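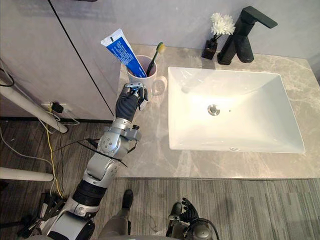 I've been meaning to put up a page on Drement for ages, so thank you to all of you who kept nudging me! It's the furnished practice space that Manberg hire out over in Varghese, and you book it by the session and bring your own software. I did a four-hour slot in February and came away with far too many pictures. What sold me on it was how ordinary the tasks are. You get a proper basin, a cup with a toothbrush and toothpaste in it and a black hand that has to get its fingers round the front of that cup without making a mess of things (I was holding my breath for most of the morning). There are flowers by the tap as well, and I did like having something nearby that I really didn't want to knock over.

A session costs £503. I know, I winced too, but it covers the space, the robots and someone from Manberg on hand the whole time. You pick from a list of 7 jobs when you book and you can swap one on the day if you ask nicely. I stuck with tidying the bathroom counter and moving about near furniture, and I still ran out of time!

Zeser is their recording package, which comes in the price. It saves the head and wrist views side by side and lets you scrub through them together afterwards. I expected to live in the head view, but the wrist one is where I learned the most, mainly about how close I was getting to everything. Low down among wheels and dark cloth it all gets confusing very fast, and my software agreed with me there.
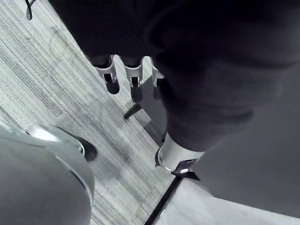 One reader wrote to me that the changeover between jobs had eaten a big chunk of their session, and that they'd have been happier paying for fewer jobs and more running time. I can see that. Mine took nearly 20 minutes each time, and it does come out of your slot. If I went again I'd pick one job and hammer away at it.

I'd also ask for the wider view to be switched on from the start. It's off by default in Zeser (why?) and it's the one I ended up showing everybody. You get the nightstand, the toilet, the office chair and the vanity all in one go, and you can see how much cable there is to steer round on the carpet. My own flat looks much the same behind the telly, so I'm counting that as realism.

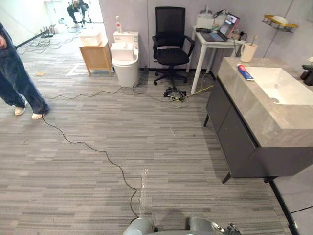
Close-ups and odds and ends

The thing I'd grumble about is the booking form. It asks for your task plan in tiny boxes and then loses the lot if you go back a page, so write it somewhere else first. The export from Zeser was painless though, one folder per run with the views already lined up, and I'd opened mine before I'd finished my tea.

I kept a few of the really tight wrist views as well. They're handy for checking how your software copes with black cloth beside bare metal, and mine wanted to treat the two as one big lump. A plain grey floor with a wood-grain pattern gave it less bother than the stripy carpet did.

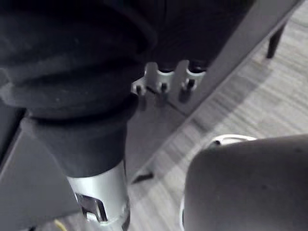
Black fabric over a silver cylinder, with the gripper finger in the near corner.

Would I book again? Yes, with one job and a better plan. I've asked Manberg whether they'll do a kitchen and will add a note when I hear back.

Shares: 20
Comments (4)

Is the £503 per person or per session? There are two of us and we'd want to split it.

Per session! I went on my own but they said a second person was fine.

Booking form ate my plan as well. Twice. The staff were lovely about it when I rang up.

More wrist views please, those are the ones I never get to see in the brochures.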